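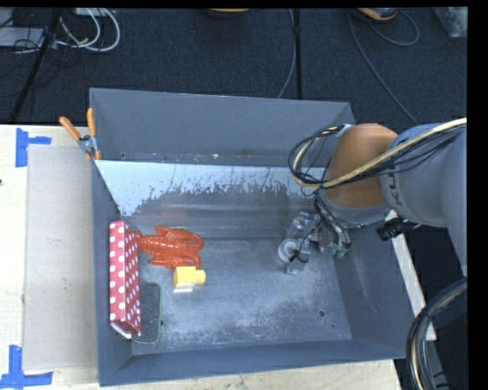 My bin cell with the lobster, the polka dot box and the little yellow piece in it

Bin picking cell: gripper stops short near the left wall, and cables look tight. How do you all set yours up?

Posted by gantry_moth

Hi all! I finally have my picking cell running on the bench and I am having way too much fun with it. The arm reaches in from the right side, the bin is clamped at the back left corner, and I put blue tape on the table so I can find my corners again after cleaning. The cell runs on Flevau 2 and I calibrated it in March.

Picks in the middle and on the right are great. Small parts lying on their side, like the white one under the gripper in my picture, come up nearly every time. Anything against the left wall is a different story. The arm slows down, stops a little short, and Flevau gives me error 216. It's worst with the tall polka dot box, but the lobster does it too if it slides over that way.

Two things I'd love help with. Is this a calibration problem or a cable problem? And does the white stuff on the left wall matter? I haven't cleaned the bin in ages and the floor is pretty powdery too.

pastitz_fan
4 replies marked helpful

What a fun cell! I'd go after the cables first. You have that bundle looping over the joint, and on my own arm a loop like that felt fine in the middle of the bin and then pulled when I went for the far wall. Mine gave me 216 as well, and on my version it just meant the arm was working harder than it expected to.

Try this with the power off. Move the arm by hand (if yours lets you) all the way to the left wall, low down, and watch the loop the whole way. If it goes straight or rubs on anything, let out some slack at the first tie behind the joint. I gave mine an extra 12 cm and used soft straps so I could change my mind later – hard zip ties are a pain when you get it wrong the first time. Then do the same at the right wall, where the extra slack can hang down and catch the rim. Check that your black bracket on that side still clears the bin too.

Once the cables are happy, run the empty-bin check in Flevau before you put any toys back. Five passes along the left wall at slow speed. If all five go through, it was the cable. I love that test, it has saved me so many evenings.

Darko_bench

clean it

shiny wall + white splatter = bad depth. had the same thing, camera thought the wall was closer than it was

tinplate_otter

Both of the above are worth doing, and I'd add the clamps. Yours are both at the one corner. If that's all that holds the bin, a bump at the front can turn it a tiny bit, and then the left wall isn't where Flevau thinks it is. Mine had moved 5 mm and I could not see it by eye at all! I put a stop block along the front edge and haven't had to redo the calibration for that reason again.

For the cleaning, a damp cloth and a little dish soap did it on my metal bin. Take it off the table first and park the arm up high. Dry the floor well, and wipe around that small hole as well if powder collects there. When the bin goes back, line it up, clamp it, and run the Clandano corner routine again. It takes a few minutes and it's pretty satisfying to watch.

If the wall is still too shiny after that, matte gray tape along the upper part helped me a lot. Press the edges down well or the fingers will find them.

Please post again when you've tried the box. I want to know if it makes it out of there!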